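How to bring the dough from the bin to the foil tray

Published 02/08/2014 by Josefina Zúñiga

Many people write to me that their flat bread comes out thick on one side and like paper on the other side. Usually they ask about the oven. In my experience the trouble starts earlier, when the dough is moved into the tray, so I explain this part slowly.

What you need

A plastic bin with a lid for the dough to rest in
Foil trays, the rectangular kind with raised walls
A clean table with a smooth top
A little oil and a small bowl of flour
A dough scraper, if you have one

Step 1. Clear the table

Wipe the table and let it dry fully. I do not put flour on the whole table. Too much flour goes into the folds of the dough, and later the folds do not close. One small pinch under the place where the dough will lie is enough.

Step 2. Prepare the tray first

Foil trays are often bent when you take them from the packet. Put the tray on the table and press the bottom flat with the back of your fingers, from the middle to the corners. Small wrinkles do not matter. If a wall has fallen to the inside, pull it up gently, and do not try to make it perfect because the foil will tear. Then put a thin layer of oil, also in the corners.

Step 3. Take out the dough

Oil your hands. Go with your fingers down the side of the bin and under the dough, and lift it as one piece. Please do not pull it from the top. Put it on the table next to the tray, not directly in the tray. It will look lumpy and folded at this moment and this is normal.

Step 4. Wait

Leave the dough alone for 5 minutes. My neighbor from Drosedel skips this and then she must fight with the dough, it always goes back to the small size. If your kitchen is very dry, cover it with a damp cloth.

Step 5. Open the folds

Press with flat fingers and let the dough become wider. When it has more or less the shape of the tray, put both hands under it and carry it over. Now push it softly to the corners. If one corner stays empty, wait again a little and push again.

If the tray is soft

A full foil tray bends when you lift it. Slide a baking sheet under it before you go to the oven, and keep it there while it bakes.

In February my kitchen is cold and I let the tray stand longer before baking, until the dough looks a little puffed. 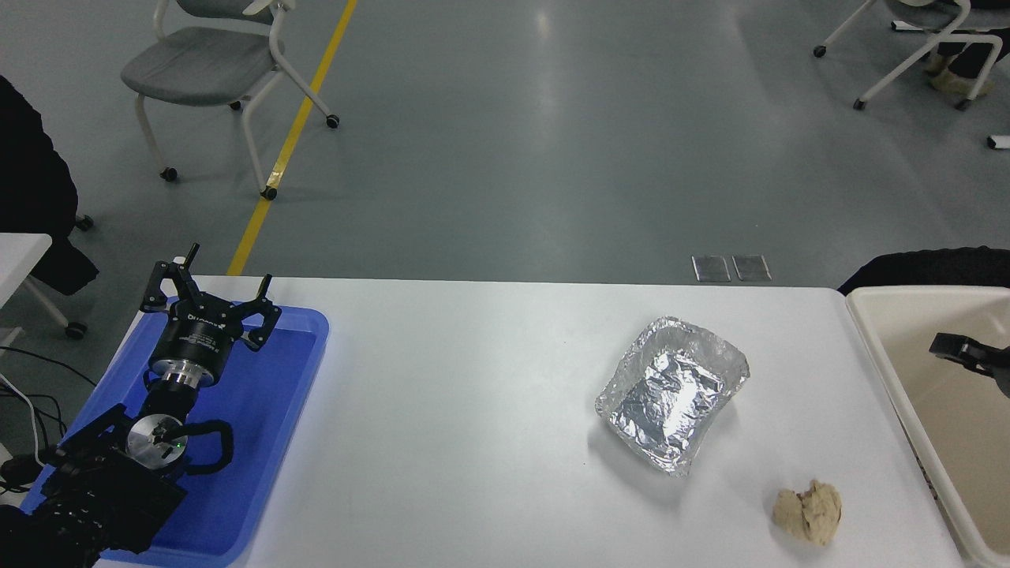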